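Tuswood Workshop Forum > Finishing > Interior furniture

Hardwax oil vs waterborne poly on a kitchen table

jtakeda
Posted Jul 16, 2022

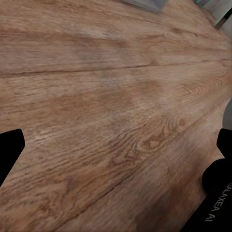

Trying to settle on a finish before the table goes into daily use. Two adults, two kids, meals three times a day, homework after that. The wood is white oak, sanded to 120 and vacuumed. I have a can of Florden hardwax oil and a litre of Zuniditz waterborne satin on the shelf. Sample boards of both look fine to me. What I care about is how it handles hot mugs, vinegar and felt pens, and how much work it is to fix in five years.

Junpei Takeda

grainfiller
Waterborne poly, three coats, 220 between coats. It cures to a film and the film takes the abuse. Hardwax oil is pleasant to apply but anything acidic left overnight will leave a dull patch.

carancibia
Disagree on the dull patch. I left vinegar on an oiled oak board for 8 hours and the mark went away with a grey pad and a dab of fresh oil. Do the same repair on poly and you get a halo around the spot, so you end up scuffing and recoating the whole top.

grainfiller
How long had the board cured?

carancibia
Ten days, which is what my tin says. People load the table after two and then blame the product.

oda_north
Sanding grit matters more than brand here. If you go past 150 on oak the oil doesn't take properly and the colour comes out thin. 120 is fine. Wet the top once, let the grain rise, knock it back by hand at 120, then oil.

jtakeda
Does that apply to the poly as well?

oda_north
Raise the grain for the poly too, but finish at 180. The first coat will raise it again a bit regardless.

stillclamping
Nobody has mentioned the underside. Whatever you put on the top, put at least one coat underneath. I finished only the top of a solid ash table and by December it had cupped enough to rock a plate.

grainfiller
Finish on one side doesn't cause cupping by itself. Indoor humidity dropped when your heating came on, and my guess is the top was screwed down tight to the apron. Were there slotted holes or buttons?

stillclamping
Plain screws. Fair enough. I'd still coat both sides.

carancibia
Agree on both sides, it's cheap insurance. On quantities: oil goes further than you'd expect. Put on a thin coat with a white pad, wait 10 minutes, wipe off everything that hasn't soaked in. If it feels tacky the next morning you left too much on.

And lay the rags out flat outdoors to dry before binning them. Oily rags in a heap can catch fire.

Catalina Arancibia

jtakeda
Going with oil, both sides, after one round of raising the grain. The top is on figure-eight fasteners so movement should be all right. Is 175 mL a reasonable figure for the first coat, top and bottom?

oda_north
What's the area? Check the coverage on the tin and work it out from that. The second coat will use a good deal less than the first.

grainfiller
I'd still use the poly, with kids and felt pens. Test the pens on your sample boards before you commit.

jtakeda
Will do the pens tonight. Washable and permanent.

Thread views: 2,868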